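Subject: Re: [skolley-sew] Hemming heavy curtains without losing my mind

Hi all,

Catching up on the list tonight with a mug of tea, and this one made me laugh because I've been in the same hole for a month. Quoting the bit I'm answering:

> I bought 7 yards of that lined curtain fabric from Moltska when they had the
> sale on, and now I can't get a straight hem out of it. I press, I pin, I sew,
> and when I hang them one side is lower than the other. My machine also skips
> stitches every time it hits the side seam. Has anyone on here done long heavy
> drapes at home, or should I pay the shop in Grarngate and be done with it?

Don't pay the shop yet! They do nice work, but they quoted me 233 dollars for one pair and they wanted to keep them until December. You can do this yourself, you just have to do it in a different order from the one on the pattern sheet.

First thing, hang them before you hem them. I know everyone says it and I ignored it for years. Lined fabric drops, and the lining and the face fabric don't drop by the same amount, so whatever you measured on the floor is wrong by the weekend. Sew the top, put the hooks in, hang the panels on the real rod and leave them alone for several days. Mine grew by almost an inch on the window side and hardly at all on the other. Then pin the hem while they're hanging, standing on the floor with a ruler, measuring UP from the floor and not down from the rod. My rod is crooked (the whole house is crooked) and measuring down gave me a hem that matched the rod beautifully and nothing else in the room.

Second thing, the lining gets its own hem. Please don't fold both layers up together. It makes a big lumpy roll that won't press, and I suspect that's half of what your machine is choking on. I make the lining an inch shorter, hem it on its own, and let it hang free behind. If it bothers you that it swings around, a couple of loose thread chains at the bottom will hold it.

Now the skipped stitches. What needle have you got in there? If it's the one that came with the machine, throw it out. I went to a 100 and the skipping stopped at the first seam. I also lengthened the stitch, slowed way down, and turned the hand wheel myself over the side seams. There's a little plastic wedge you can put behind the foot to keep it level when it climbs up onto the thick part - a folded scrap of denim does the same job and you already own one.

As for thread, I used plain polyester. I had one of those big Frade cones, the 3000 yard ones, left over from the slipcovers, and I still haven't seen the bottom of it. The color is a tiny bit off and you can't tell unless you lie down on the rug.

The other thing that helped more than I expected was space. I did my first pair on the kitchen table with half the fabric sliding onto the floor, and the weight of it kept dragging the needle sideways. For the second pair I wanted something big and flat, along these lines:

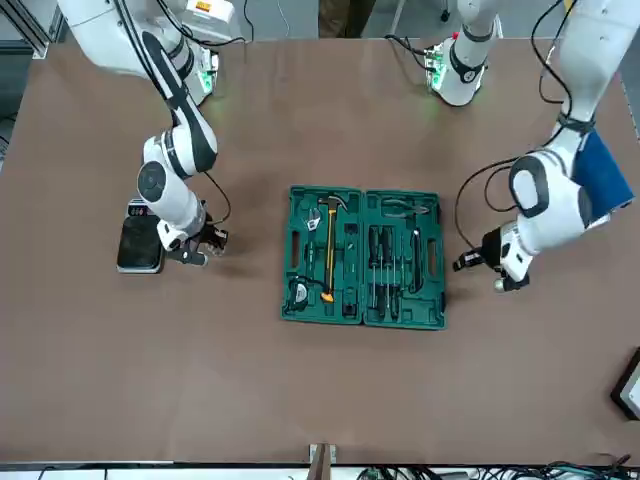

I posted a short version of this in the Skolley chat last month and one reply said that a big table is lovely but an ironing board pushed up against the left side of the machine, set to the same height, takes the weight just as well, and you can press as you go. I tried it on the last panel and yes, it works, though you do have to remember to unplug the iron before you start hauling fabric over it.

One more on pressing. Use a damp cloth and hold the iron in place, don't slide it. Sliding pushes the face fabric along and you get those little diagonal ripples that never come out. I also let each section cool before moving it, which is deadly dull, so put the radio on.

Weights are optional. I sewed a few into the bottom corners of the living room pair and skipped them in the bedroom, and the bedroom ones flare out a bit at the edges. If I get a rainy afternoon I'll go back and add them. You only need to unpick a small bit of the corner to slip one in.

If you've already cut the hem allowance off and you're short on one side, write back before you do anything drastic. You can face the bottom with a strip of something else, and I have plenty of plain cotton in my stash if you want a piece. I'll be at the Grarngate sewing night this month anyway and could bring it along.

Oh, and did you wash the fabric first? The tag on mine said dry clean only and I washed a scrap to see. It came out looking like a dishrag, so believe the tag on that one.

Good luck, and tell us how the hanging goes!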